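チケット:アームが椅子の座面下で保護停止する/グリッパー筐体の接触
状態:クローズ(経過観察あり)
優先度:高(安全に関わる事象)
対象:Stotis 検査セル、オフィスチェア座面下の点検動作
制御ソフト:Illasell
グリッパー:Osasen
起票:8月

■事象
椅子の座面下にアームを差し込み、レバーとガス圧シリンダー周辺を手首カメラで確認する動作の途中で、アームが保護停止に入る。停止位置は毎回ほぼ同じで、グリッパー筐体がシリンダーの左側に近づいたところ。停止後に手動で後退させると復帰するが、同じプログラムを再開すると再び止まる。

最初の停止は14:10。このとき作業者の足がアームの可動範囲に入っていた。けがはなし。ただし人の近くで接触を伴う停止が起きているため、優先度を高に変更した。

■再現手順
1. 椅子を定位置に置き、座面を最も低い高さにする
2. Illasell から座面下点検のプログラムを開始する
3. アームが低い姿勢で座面の下に入る
4. 手首を柱側に振ったところで停止する

座面を高い位置にすると発生しない。椅子を置かずに空で動かした場合も発生しない。

■ログ
14:10 保護停止。関節5の外力推定値がしきい値を超過
14:12 手動で後退、復帰
14:19 再実行、同じ位置で保護停止
14:31 速度を40%に下げて再実行、停止
14:44 速度を20%に下げて再実行、停止せず通過。ただし筐体の樹脂パネルに擦れ音あり
14:50 運転中止、セルを停止

速度を落とすと通過してしまうため、当初は加速度による誤検知を疑った。しかし擦れ音が確認できたので、接触は実際に起きていると判断した。20%での運転を暫定対処にする案は却下。接触したまま動いている状態であり、停止しないほうが危ない。

■調査1:外力しきい値
しきい値の設定を確認。前回の保守時から変更なし。ツール質量と重心の登録値も、現在取り付けている Osasen グリッパーの値と一致していた。空運転での外力推定値は安定しており、センサー側の異常とは考えにくい。しきい値は変更しない。

■調査2:手首カメラの視野
手首カメラの映像を停止直前までさかのぼって確認した。この姿勢では座面裏が上側を大きくふさぎ、柱が右側に立つ。左下には自分のグリッパー筐体が入るため、柱の左側で使える範囲は見た目より狭い。柱の陰から短い黒い棒が横に出ており、筐体が柱に寄っていくときはこのあたりの見通しが悪い。
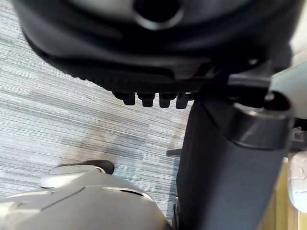
もう一つの問題は、黒い部品同士の境界が取りにくいこと。座面裏、柱、脚まわりがどれも暗く、Illasell の障害物検出では一つの塊として扱われたり、逆に一部が抜け落ちたりしていた。検出結果を保存して見直したところ、停止が起きた回ではいずれも柱の左側の領域が「空き」と判定されていた。床の縞模様のカーペットも影響している可能性があるが、無地のマットを敷いて試しても判定の抜けは残ったので、主因ではないとみている。

足については、靴先が映っていても点検プログラムは何の処理もしていなかった。手首カメラは点検用で、人の検知には使っていない。この点は仕様どおりだが、現場では「カメラが見ているから止まる」と思われていた。運用の説明が足りていない。

■調査3:椅子モデルの寸法
干渉チェックに使っている椅子モデルは Zinchenko の形状データから作成したもの。実機と照合した結果、次のずれが見つかった。

・座面の最低高さがモデルでは実機より41 mm高い
・座面下の横棒がモデルに含まれていない
・柱の上端のリングがモデルでは柱と同じ径になっている

座面を高い位置にすると再現しないという条件と、最初の項目が合う。低い座面では経路が下に押し下げられ、モデルにない横棒の側へ筐体が入り込む。

■原因
椅子モデルの不備により、干渉チェックが実際には通れない経路を許可していた。加えて、暗い部品に対する検出の抜けがあり、実行時にも障害物として拾えなかった。保護停止そのものは正常に働いている。

■対処
1. 椅子モデルを実測値で作り直し、横棒とリングを追加
2. 座面の高さを開始前に入力する項目を Illasell に追加。未入力では開始できない
3. 柱の左側に進入禁止領域を設定。手首を振る動作は座面下から出たあとに行う
4. 検出結果が「空き」でもモデル上に部品がある場合は、モデルを優先する
5. 点検動作中は床の区画線の内側に立ち入らない。区画線を引き直し、開始前の確認表に項目を追加
6. グリッパー筐体の外装を点検。浅い擦り傷のみで割れなし、交換は見送り

■確認
修正後、座面の最低・中間・最高の各高さで合計320回の点検動作を実行。保護停止なし、擦れ音なし。外力推定値にも、停止時のような立ち上がりは出ていない。速度は通常設定に戻した。

最低高さでは進入禁止領域を避けるため、一回あたりの動作時間が以前より長くなっている。点検の判定結果には差なし。

■追記
最低高さのとき、レバー付け根の一部がカメラから死角になる回がある。座面下に入る角度を変えれば見えるが、新しい経路の干渉チェックがまだ済んでいない。別チケットで扱う。

■追記2
ほかの型の椅子についても、形状データをそのまま使っているモデルが残っている。実測との照合が終わるまで、該当する型は座面最高位置でのみ点検可とする。Illasell 側で制限済み。解除は照合記録を添付してから行うこと。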